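Cleaning unfinished wooden letter blocks and a painted play table

Posted in: Household > Children's furniture and toys
Asked on a Sunday by Jawad Rizvi

I have a set of wooden alphabet blocks in a pale, unfinished wood, one capital letter to a block, and a low table they get used on. The table top is painted teal with a matte paint. Both came from my sister's house, and neither has been cleaned beyond a wipe with a dry cloth for at least two years.

The blocks first. They are bare wood with no varnish or oil that I can detect. A drop of water put on a blank face soaked in after 15 minutes and left the grain slightly raised. The letters are in colored paint or ink, mostly browns, with some green. I don't know which it is, and I don't want to lose the letters.

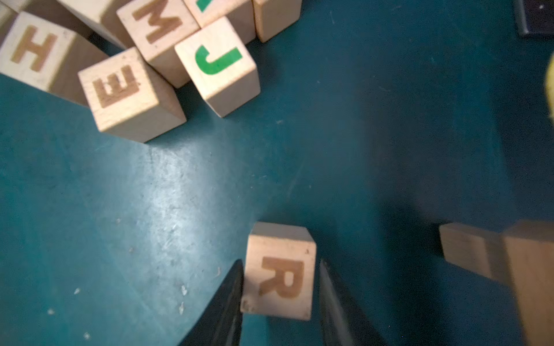 The second problem is the paint on the table. It has faint scuffs and scratches across it, and in the middle the surface has gone lighter, with a slight shine when light comes in from the window. I tried a melamine sponge on a small patch near one corner and it made that patch shinier still, so I stopped. The paint is water-based as far as my sister remembers. She thinks it was a Brerkel furniture paint but no longer has the can.

What I would like to know:

Can unfinished blocks be washed in water at all, and if so, how should they be dried?

Should I put a finish on them afterward, given that a two-year-old will put them in her mouth?

Can a matte painted top be repaired in one area, or does the whole top have to be recoated?

I have a basic orbital sander, brushes and a foam roller. I would prefer to spend one weekend on this and no more.

Yousafzai

Wash them, but don't soak them. Beech and similar hardwoods move a good deal with moisture, and a block left in a bowl can swell, then check at the end grain when it dries. Use a cloth wrung out in warm water with a small amount of dish soap. Wipe each face, wipe again with plain water, and dry with a towel straight away. Then stand the blocks on a wire rack out of the sun for a full day and turn them once. Do not use the oven or a radiator.

Test the letters before anything else. Dampen a white cotton swab and hold it on one letter for 30 seconds without rubbing. If color transfers, keep water off the lettered faces entirely and clean only the blank ones. Stamped ink is more likely to bleed than paint. Test one letter of each color, as they may not behave the same way.

The raised grain is normal. Once the blocks are fully dry, go over the blank faces by hand with 320 grit, two or three light strokes along the grain. Leave the lettered faces alone. Break the edges very slightly if they feel sharp. The orbital sander is the wrong tool for something that small – it will round the corners before you notice.

As to finish, none is required. Plenty of block sets are sold bare. If you want one, use a finish whose label states that it is suitable for children's toys once cured, and wait out the full cure time on the can, which may be several weeks. Dry to the touch is not cured. Try it over one letter first, as some oils will lift ink.

Pokness

just vinegar and water in a spray bottle, we've done it that way for years and no problems. the table I would leave, it's a play table, it will look the same again by June

Sterkel

The blocks are covered above, so I will take the table only.

The shine is burnishing. Matte paint is matte because its surface is rough at a very small scale, and rubbing flattens it. The melamine sponge is a fine abrasive and did the same thing faster. Burnishing cannot be cleaned off, and a spot repair will nearly always show, even with paint from the original can. Recoat the whole top.

Sequence for a weekend:

Wash with dish soap and water, rinse, let dry for three hours.
Sand by hand or with the orbital at 220 grit until the sheen is even all over. You are scuffing the paint, not removing it.
Fill any scratch you can catch with a fingernail. Let the filler dry and sand it flush.
Vacuum, then wipe with a damp cloth.
Roll on two thin coats with the foam roller, leaving the time between coats given on the can.

For color, take a drawer front or some other loose painted part to the store and have it matched. If nothing comes off, buy a close teal and paint the legs as well.

I would change the sheen to satin. It shows scratches a little more under low light but wipes clean and burnishes much less. If you want to stay with matte, put a water-based matte clear coat over it, and check that it is rated for furniture. Wall paint stays too soft for this use and the blocks will stick to it.

If the table is old, or the age of the lower layers is unknown, use a lead test kit before sanding.

Keep blocks and toys off the new surface for a week at minimum, longer in a cold room.

Jawad Rizvi

Thanks. The swab test was clean on the brown letters and left a very faint mark on the green, so I will wipe the brown ones and keep the green faces dry. No finish on the blocks. The table is going to satin, legs included, as nothing on it unscrews.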